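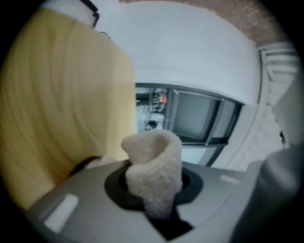 Foro > Derecho y tribunales > Aduanas y contrabando

Incautación en el puerto de Brineck: ¿delito o infracción administrativa?

rmolina_adu
1 de junio
Según la nota de prensa, se intervinieron 3.789 cartones de tabaco sin precinto fiscal en un contenedor consignado a Zusta. Hay 4 detenidos. La carga figuraba en el manifiesto como recambios. ¿Alguien sabe si se ha abierto la vía penal?

perito77
Depende del valor. Si supera el umbral del tabaco, es delito. La nota no da tasación, solo unidades.

Lastre
Cuatro detenidos y ninguna tasación. Yo no daría por hecho nada. En el caso Tistel también hubo detenciones y acabó en multa.

perito77
Tistel no es comparable. Eran 312 cartones y el consignatario aportó factura. Con el volumen de ahora el umbral se supera de sobra.

Lastre
El volumen sí, la imputación no. Hay que probar que el consignatario conocía la carga. Si el precinto del contenedor se cambió en el trasbordo, Zusta queda fuera.

rmolina_adu
La abogada de Zusta, Styliani Triantafyllou, sostiene eso mismo: que el precinto no coincide con el del conocimiento de embarque.

kordel
El transitario era Spanos. El registro de precintos lo lleva él, no la aduana. Pedid ese documento antes de discutir el dolo.

perito77
De acuerdo con lo del registro. Sigo pensando que irá por lo penal, aunque sea contra terceros.

Lastre
Contra terceros, puede. El plazo para alegar sobre el decomiso es de 7 días, según la notificación. Hasta entonces no habrá nada firme.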